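Home | Departments | Student Work | Library | Contact

Student Project Reports

Print this page | E-mail this page

Where Does Household Dust Come From? A Term Project on Dust in Student Apartments

Submitted 12/9/22

Background

Our group picked household dust because all of us live in the Kodia apartments and all of us had complained about it at one point or another. The building is on a corner with a bus stop in front and a gravel parking lot behind it. Some of us thought most of the dust came in from the lot. Others thought it came from clothes, bedding and carpet. The project was set up to see which of these was closer to the truth for our own building.

Most of what we read before starting agreed that indoor dust is a mix. It contains fibers from fabric, soil carried in on shoes, skin flakes, hair, food crumbs, and fine particles that come in through windows. The share of each changes a lot from home to home. We did not find anything written on a building like ours, so we could not borrow numbers and had to collect our own.

Method

We used 5 apartments. Two are on the parking lot side, two are on the street side, and one is on an inside corner with windows facing the courtyard. All five have the same floor plan and the same wall-to-wall carpet in the bedroom. The kitchen and hall have vinyl.

In each apartment we set out glass collection plates in three places: on the bedroom windowsill, on top of the refrigerator, and on a shelf by the front door. The plates were labeled on the underside and left alone between collections. We also swept a marked square of floor in each hall on collection days and bagged what came up.

The people living in each apartment kept a log. They wrote down when windows were open, when they vacuumed, when they did laundry, and if they had guests. We asked them to live as they normally would and not clean more because of the project. One apartment forgot the log during the first part of the study, and we left those entries blank.

Plates were looked at under the lab microscope at low power. Each particle in the viewing area was put into one of four groups: fiber, mineral grain, plant material, or other. Anything we could not agree on went into "other." We counted 2,923 particles in all. Our goal had been 3,000, but one plate from the courtyard apartment was dropped on the stairs and could not be used.

Results

Fibers were the largest group in every apartment. On the bedroom plates they made up 88 percent of what we counted. Most were short and either blue, white or gray. We compared a few of them with lint from the laundry room dryers and they looked the same to us, though we had no way to test that further.

Mineral grains were low on the bedroom plates and higher on the shelf plates by the front door. The floor sweepings from the halls had the most grit of anything we collected. The two apartments on the parking lot side had more grit in the hall than the other three. However, they did not have more of it on the windowsill, even when the log showed the windows had been open.

The refrigerator plates were the hardest to work with. The particles there were stuck together with what we think was cooking grease, and many had to go into "other." We would not use that location again.

Discussion

The group members who blamed the gravel lot were partly right. Grit does come from the lot, but it seems to come in on shoes and stay near the door. It does not travel far into the apartment. The dust people notice on shelves and desks in the bedroom is mostly fabric. 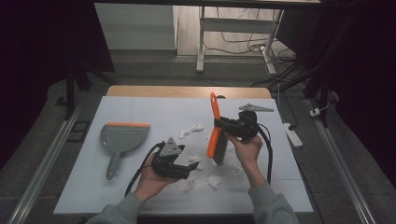

Floor dust and shelf dust should probably be treated as two separate problems. For the hall, a good mat and taking shoes off at the door should help the most. For the bedroom, washing bedding more often and shaking out blankets outside would be a better use of time than keeping the window shut. We did not test either of these.

Our study had several limits. The building manager, Yazıcı, replaced the furnace filters in July, before we began, so our counts may be lower than in a year with old filters. We also sorted by eye, and two people looking at the same plate did not always agree. The plates only catch what settles, so the finest particles were likely missed.

If another group continues this work, we suggest using the Zistaser building across the street for comparison. It has hard floors in the bedrooms and no gravel lot. We also suggest a second microscope, as most of our lab time was spent waiting for the one we had.

Materials

Glass plates and sample bags were provided by the Wemell teaching lab. Labels, tape and floor markers were paid for out of the course materials fee. The raw counts and copies of the logs are in the project binder at the lab front desk.

Print this page | E-mail this page

This site uses cookies to remember your settings. By continuing to use the site you agree to our cookie policy. Accept | Learn more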